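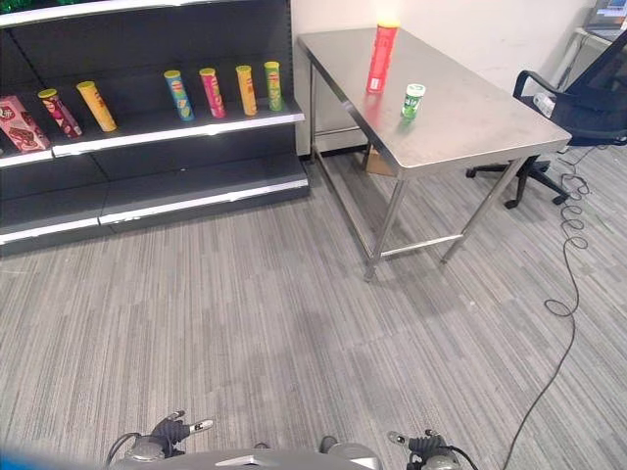 Category: Workshop Gallery / Teleoperation

Stenolby: teaching the shelf task by remote control

Posted Tuesday, September 5, 2023

This gallery belongs to our work on shelf restocking. The robot has two arms, and one operator moves both of them from a remote station. Everything the operator does is recorded together with the view from the robot's head, and later the Talterix software learns from these recordings. For the first version of the task we want 200 good demonstrations.

The task is easy to say: take a product from the steel table, carry it to the shelf, and put it down standing. For a person it is a matter of seconds. For a new operator it is slow in the beginning, mostly because one must learn to judge the distance without feeling anything in the hand.

The start position
Both grippers stay low and in view, with open carpet between the robot and the furniture. We ask the operators to begin every demonstration like this, so that the approach is also part of what the robot learns.

The table
A tall red canister and a short green container with a white lid. The tall one is the same tube shape as the chips on the shelf. For the short one the operator must bring the fingers lower and close them more slowly. The steel top reflects the light, and we prefer to keep it so, as real shops have shiny surfaces too.

The shelf
Chip canisters in several colors stand on the upper level, with wide and narrow gaps. Some of them lean a little. The lower level is empty. In the Bodomlow version of the task, planned for December, the operator will fill this level also.

If an operator drops a product, we keep the recording but mark it with a separate label.

We use cookies to improve your experience on this site. Accept | Manage settings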